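Pledstead Shared Office, Baidoo Street
Minutes of the users' meeting, February 18, 2019
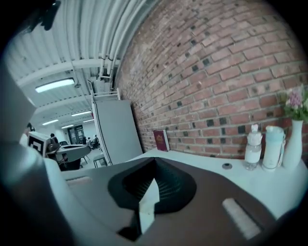
Chair: Elikem Nartey
Minutes: the desk coordinator
Present: 16 users of the office. Apologies were received from the team of Indis and from two persons on the upper floor.

1. Minutes of the last meeting
The minutes were read and accepted with one correction. Under item 4, "the door to the yard" should be "the door to the stairs".

2. Work surface along the brick wall
The chair reminded the meeting that the long surface by the brick wall is for everybody and cannot be reserved. In the last weeks many things were left there overnight, and the cleaner does not know what she may move. Some users said that they leave a book or a bottle for a few minutes only, to keep the place while they take a telephone call. Others found that the few minutes become a whole morning.
After discussion it was agreed:
- Personal things can stay on the surface during the day, as long as their owner is in the building.
- After closing, everything goes to the shelf by the entrance. Things which stay on the shelf for more than two weeks are given away.
- Drinks must have a lid.
The proposal to put name cards on the surface was not supported.

3. The brick wall
One user asked if it is allowed to hang a calendar and some drawings on the wall. The chair answered that the landlord, Darport, does not permit drilling into the bricks or the mortar. Adhesive hooks were tried in September and they fell down during the same night. It was suggested to use a free standing board at the end of the surface. The chair will ask for the price.
It was also mentioned that dust comes from the wall when people lean their chairs against it. A user who did renovation work before said that a clear sealer can help, but it makes the color of the bricks darker. Opinions were divided, and several persons like the wall very much as it is. The item is moved to the next meeting.

4. Noise from the ceiling pipes
The knocking in the pipes is still heard in the early morning, mostly before nine. Darport sent a plumber, who did not find the cause. Users are asked to write down the day and the hour when they hear it. The list hangs in the kitchen.

5. Books
The exchange shelf now has over 104 books and there is no more space on it. Please do not bring new ones before the spring. If you borrowed a book and you do not plan to read it, please bring it back all the same, so we can know what we have.

6. Money
The coffee box has 27 dollars after the last purchase. The contribution stays the same. It was asked that people pay on the day they drink and not at the end of the month.

7. Other matters
The key for the bicycle room is again missing. Whoever has it is asked to put it in the box of the chair, without explanation if they prefer.
The team of Indis sent a message that they will need one more desk from next month. The chair will speak with them directly.

The next meeting will be held in the same room, and the date will be sent by e-mail. The meeting was closed at 5:40 p.m.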